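Resolved: Kesura walking route sends guests to the wrong trailhead

Reading time: 2 min
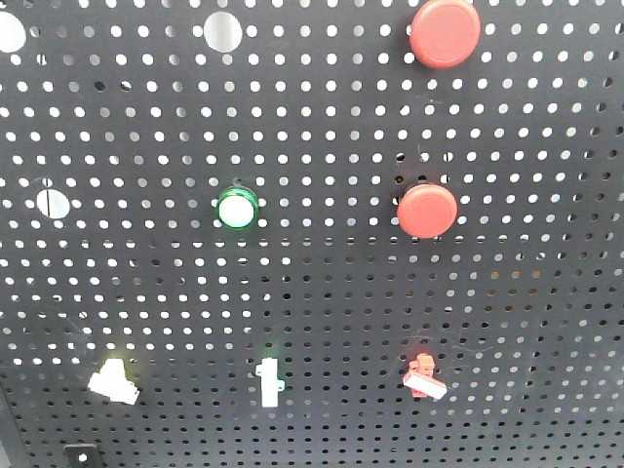

Perforated black metal panel with three larger openings.

Product: Brestard trip planner, guest app
Reported by: Åsmund Tveit, Pokeo Walking Holidays
Handled by: Luzius Sutter
Status: Closed
Priority: 2

Problem
Guests on the self-guided Kesura coast walk open day 2 of the itinerary and tap "Start from hotel." The app directs them to the upper parking lot on the ridge road. The printed notes give the harbor trailhead. The two points are 5 km apart by road. Day 1 and all later days open correctly.

Steps to reproduce
1. Sign in with a guest booking for the Kesura walk.
2. Download the itinerary for offline use.
3. Turn on airplane mode.
4. Open day 2 and tap "Start from hotel."

Expected: harbor trailhead.
Result: upper parking lot.

With a live connection the harbor trailhead is shown.

Log

08:40 – Tveit reports the fault on two guest phones, different makes. Both itineraries were downloaded in February, before the guests traveled.

09:15 – Reproduced on a test booking using the February package. Not reproduced with a fresh download.

09:50 – Compared the two packages. The old one holds 70 waypoints for day 2. The start point is stored by position in the list, not by ID. The Tesfamariam map update reordered the list, and the start index was left at its old value.

10:30 – Asked Tveit to have one guest delete the itinerary and download it again over hotel Wi-Fi. Start point still wrong. The app found the old package in its cache and skipped the download.

11:05 – Cleared app storage on the test phone, signed in, downloaded again. Start point correct. Repeated in airplane mode, correct.

13:20 – Server change made. Package version for the Kesura walk raised by hand, so the app treats any older copy as expired. Phones pick this up the next time they connect.

14:10 – Tveit confirms the harbor trailhead on both guest phones, offline.

Workaround for guests without a connection
Open the day 2 map, press and hold the harbor trailhead marker, and choose "Navigate here." Ignore the start button. The rest of the route line is correct.

Open item
Waypoints should be referenced by ID in all packages. Moved to a separate ticket – no date set.

Comments (3)

hillgate_tours: Same thing on our lake circuit after the map update. Raising the version by hand fixed it. Took 20 minutes to reach all phones.

Marit: Does clearing storage also remove the guest's own notes and saved photos?

L. Sutter: Notes are kept on the server if the guest has synced. Photos saved only in the app are removed. Export them first.

Contact support | Copyright Brestard | Back to top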